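3. Working Rules for the Shared Cell

3.1 Scope

The rules in this section were written for tabletop cells in which collaborative arms work at low speed over a common surface and people sit or stand nearby for most of the day. They were first drafted in February for the cell at Orkmont and then applied, with small changes, at Pratell. They do not replace the risk assessment that each site has to carry out for its own equipment. They cover the things the assessment tends to leave open: where a person may sit, where the pendant is kept, how the surface is marked, and what has to be written down when any of these change.

An earlier version by Van den Broek had 30 rules. Operators at both sites told us that they remembered only a few of them and looked up the rest after something had gone wrong. We cut the list to 12 and grouped the rules under four headings: seating, stop access, surface marking, and loose objects. The version described here was frozen on September 14, 2021, and all sessions reported in Section 4 used it.

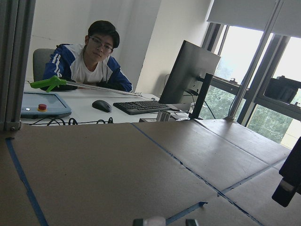 Seating was the hardest rule to agree on. The first draft asked the operator to leave the table whenever an arm was powered, and in practice this was ignored, because the operator also has to watch the session on a monitor and use the keyboard. The final wording allows a seated operator on the far side of an adjoining desk, provided that the work surface lies between the operator and the task and that both arms and hands stay on the desk side of the boundary. The position in Figure 2 meets the rule: the operator is seated behind the white desk with his arms folded on it, and the brown surface begins on the near side of the desk. The same desk carries a long-shafted tool with a green handle. Under the rule, hand tools may be kept on the desk but may not be used across the boundary while an arm is powered. Sleeves and jackets are permitted. Lanyards and loose scarves are not.

The seated operator must be facing the cell at the start of every motion. Turning away to read the monitor is allowed once the arm is moving at the reduced speed set for the session. If a second person enters, the operator stops the motion, states where the second person will stand, and starts again.

3.2 Stop access

Each arm has its own pendant, and each pendant has its own emergency stop. We considered a single shared stop wired to both controllers. Bart Michiels, who ran the sessions at Oltard, argued for it, and it remains an option for sites that can do the wiring. The rule as written assumes separate stops and asks for three things. The pendants lie face up. They lie on the operator's side, clear of the taped surface. Nothing is placed on top of a stop button or against it, including paper, cloth, and cable.

Cable routing caused more discussion than expected. Pendant cables are long, and when a pendant is moved its slack tends to end up near the edge of the work surface. The rule asks that slack be kept on the bench and checked before each session. Power strips must be outside the taped surface, and their plugs must stay reachable without leaning over it. 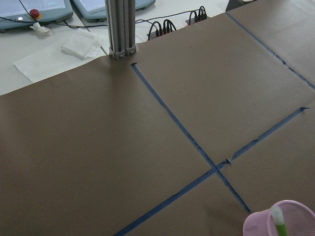 3.3 Surface marking

The surface is covered with kraft paper and divided with blue tape. The tape lines serve as a visual reference for people. They are not read by the controller and have no effect on its limits. We state this in the rules because two new operators at Pratell had assumed that the arm would stop at a line.

A cell is assigned to one arm for the length of a task. The other arm may pass above that cell only if the assigned arm is parked. Assignments are entered in the session log before power is applied, and a change during a session counts as a new entry. Over the reporting period the log collected 121 entries for the two sites. 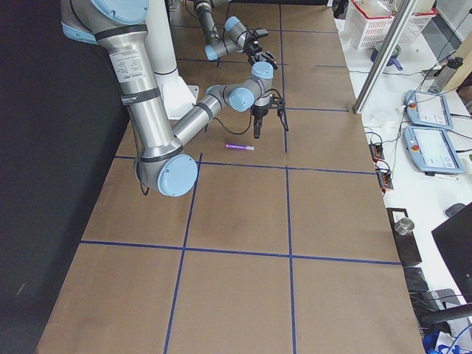

Where a task needs both arms in the same cell, the rule requires a written sequence that names which arm moves first and where the other one waits. The sequence is tried once with no object in the cell. Operators may shorten the waiting distance after that trial, but the new distance has to go in the log with their initials.

Lines are laid by hand, and they do not need to be straight to the millimeter. What matters is that two people looking at the surface agree on which cell an object is in. An object that touches a line is treated as being in both cells, and the stricter assignment applies.

3.4 Loose objects and upkeep 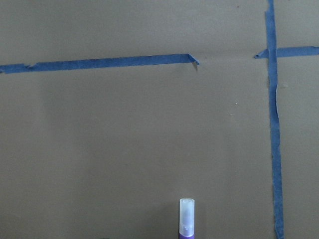

Inspection of the surface takes place before the first session of the day and after any change of paper. The inspector looks for torn paper, marks that could be mistaken for a boundary, and tape that no longer lies flat. A lifted end matters because a fingertip of the gripper can catch it during a low approach. Figure 5 has a case of this kind, where the end of one horizontal strip has folded over into a small flap, and there is a gap of bare surface between it and the next strip. Both are recorded as defects. The flap is pressed down or replaced, and the gap is closed with new tape if the two strips are meant to form one boundary.

Objects that belong to the task are listed by name in the log. Anything else on the paper is removed before power is applied. Objects on the adjoining bench are not listed, but they must not be able to roll onto the paper.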